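I caught Chrysoula Kouris in the hallway at Dronwood between the last bell and choir practice, and she gave me 12 minutes, which she stretched to nearly half an hour (thank you, Chrysoula!). She teaches fifth grade and, for the second fall in a row, she's running the school's read-aloud exchange with Bostside Elementary.

I wanted to know how it started. "With a bus that didn't come," she said. "We were supposed to visit them for a concert, and my kids had practiced their introductions for weeks. So we called Bostside and read them over the phone, one at a time, on speaker."

This October there are 49 students signed up, and each one gets a partner across town. They pick a book together, which she says is the hardest part by far. One pair argued over chapter books for so long that Mrs. Ndlovu in the library finally handed them both a cookbook. They loved it!
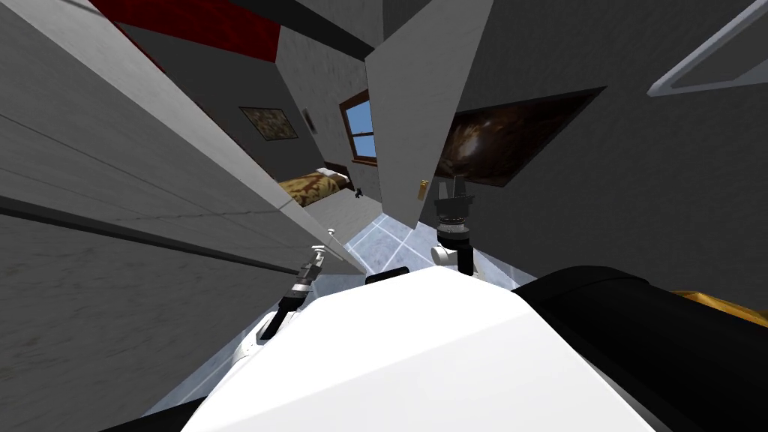
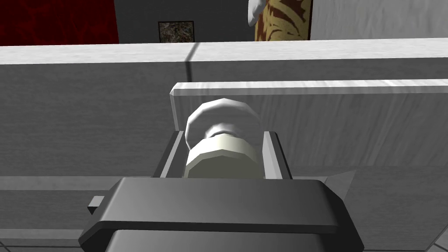 I asked whether the shy kids ever back out. "Sure, and I let them," she told me. "Then they sit in and listen, and a week later they're at my desk asking for a turn."

She keeps a running tally of pages on the wall outside her room. It stood at 1456 when I walked by, and a boy tying his shoe told me very seriously that 73 of those were his. I believed him.

The two schools meet in person for the first time at our gym on 10/04/2022, right after lunch. Families are welcome, but please sign in at the front office first. Chrysoula is still looking for floor cushions, so if you have any to lend, drop them off with your name on a piece of tape. "Even ugly ones," she said, already halfway to choir.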